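Jurholm Repair & Mending – part-time workshop assistant, evenings

We are a small repair shop on the ground floor of the Prusuvow building. We fix household things that people bring in: lamps, zippers, chair seats, bags, coats. We are looking for one person to join us for 15 hours a week, starting in November.

## The work

You will spend most of your time at the front counter and the rest at the sewing bench. A normal shift looks like this:

- take in items and write up a ticket for each one
- tell the customer what the repair will cost and when to come back
- do simple mending by hand or machine (hems, patches, buttons, straps)
- put tools back and sweep up at closing 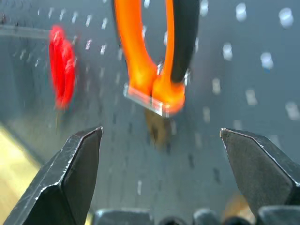 Shifts run from 4 p.m. to 9 p.m. You would work three of them a week. We set the schedule two weeks ahead, and swaps are fine if you arrange them with the other evening person.

## What we ask for

You should be able to sew a straight seam and replace a zipper without help. We can teach the rest, including chair webbing and basic lamp wiring. You need to be comfortable talking to people, some of whom are attached to things that can't be saved. Handwriting matters more than you might think – the tickets are still on paper.

No degree or certificate is required. If you have worked in alterations, upholstery, a costume shop or a hardware store, say so. Home sewing counts too.

The job includes standing for long stretches and lifting boxes of fabric up one flight of stairs. There is no elevator.

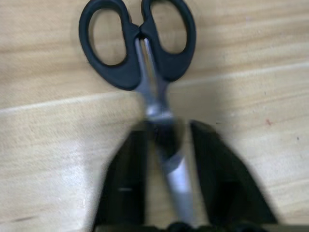
*Scissors with black plastic handles, on the table.*

## Pay and terms

Hourly pay, every two weeks, with the rate given at the interview. The first four weeks are a paid trial for both sides. You get a discount on thread, fabric and notions from Van der Merwe, our supplier, and you may use the machines for your own projects before opening.

## How to apply

Write us a page or less about what you have made or mended, and add two photos of finished work – one can be something that went wrong. Drop it off at the counter or mail it to Jurholm, Prusuvow building, Dritonmont. Please include a phone number and the evenings you can't work.

We will call everyone we want to meet. Interviews last an hour and include a short sewing task, with all materials supplied.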